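Notebook, Krishnan bay, booth 2
November, morning

Carried over from the last entry: shirt and watch on the arm, lining check, light readings, shelf stock. Urneck sheet 15 is the layout in force. Sheet 22 replaces it when Clirnitz signs off on the new floor panel.

Arm and sleeve

Arm laid palm down on the floor, fingers toward the open front. Shirt is the black, white and gray plaid. Cuff buttoned. The body of the shirt does not lie flat behind the arm whatever I do with it. Folding it under raises the shoulder end and tips the wrist, so it stays bunched at the back until we decide whether to cut it down. Flor Agudelo wants to keep the shirt whole so it can go back in the wardrobe box. My preference is to cut at the armhole and hem it. Not settled.

The white parts of the plaid have picked up dark specks. Tape roller first, then a wash if the roller does not clear them. The edge of the loose flap is frayed, and loose threads will end up on the floor panel. Trim before next use.

Cuff position: keep it above the wrist with the watch fully clear. If the cuff slides down over the case the button side rides up and wrinkles the seam.

Watch

Rose-gold case, white dial, thin hands. Worn with the dial facing up and turned a little to the outside of the wrist. The bezel takes a hard highlight in that position. Turning the dial square to the ceiling should be tried, but I have not done it with these lamps.

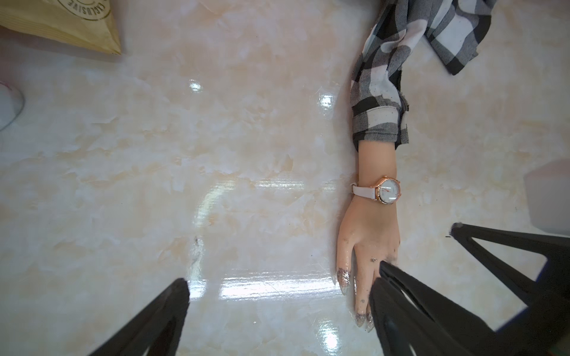

Watch on wrist, cuff buttoned. Note glare across floor at watch height.

The floor is the larger problem. The polished marble pattern returns the lamps as long bands, and one of them runs level with the watch. Meter laid flat beside the hand, both lamps on: 3,980 lux. Same spot with the diffuser sheet over the left lamp: 3,584 lux. The drop is small and the bands were still there by eye, softer at the ends. A second layer of diffuser is the next thing to try. Matte spray is out, as the panel belongs to Clirnitz.

Wipe the floor before each setup. Dots and specks show up badly on the pale areas. Dry microfiber only. The blue paper towel leaves lint.

Strap

White, narrow, with a flat keeper loop. The free end folds back on itself. Small brownish stains near one end. Tried a damp cloth and a drop of dish soap on a similar stain on the spare and it lightened but did not go. Do not use solvent. The coating on the last white strap went tacky after isopropyl.

Fit is snug and should stay that way. A looser hole lets the strap turn on the forearm, and then the dial ends up underneath. The molded skin is smooth and gives no grip. A thin ring of double-sided tape under the strap held during the October setup but left residue, so no tape this time. 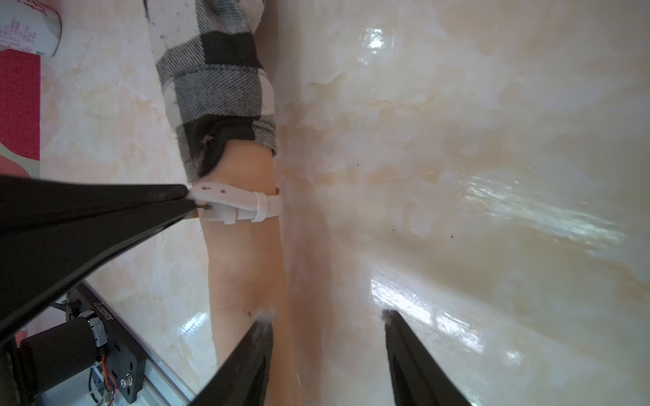 Strap below the cuff, keeper and folded end. Stains near the left end.

Cuff edge was uneven again, with the dark lining turned out. Press the cuff flat with the travel iron before it goes on the arm. Ironing on the arm is not allowed. Also a small dark mark on the bare forearm. Could be ink or dirt in the molding. Try an eraser on it and write the result here.

Booth lining and shelf

Apple paper from Jurkex, raspberry and coral on cream, on all three walls. Aluminum posts in the rear corners left bare. I had planned to cover them with strips of the same paper, but the pattern would not line up and the bare posts look tidier.

Light wood shelf unit goes in the back-right corner. Top tier: white and green box, cup with blue domed lid, cup with orange domed lid. Lower tier: Schweppes can at the left, other blue-lid cup at the right. Keep the labels toward the front. Kettle chip bag stands against the left wall. It is crumpled and will slump if the base is not pushed out first.
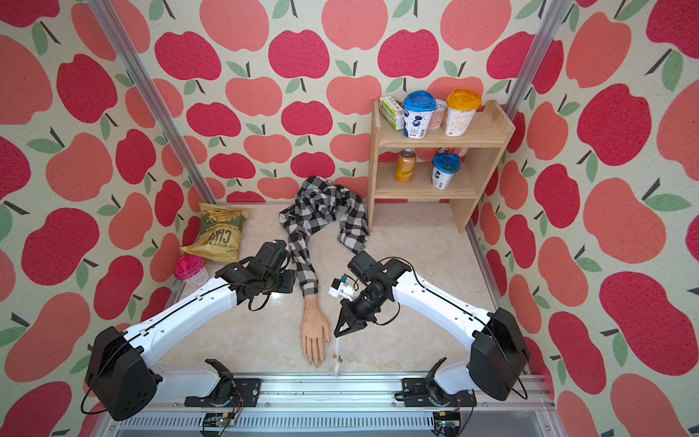
To do

Trim frayed flap, roller the sleeve, press cuff.
Eraser test on forearm mark.
Second diffuser layer, repeat meter reading at the same spot.
Ask Flor about cutting the shirt.
File one long nail tip if it keeps catching on the cuff when the sleeve goes on. Wrap the hand in a thin plastic bag before dressing and see if that is enough first.
Order a replacement white strap, same width, and keep the stained one as the spare.
Check with Clirnitz on the date for the new panel.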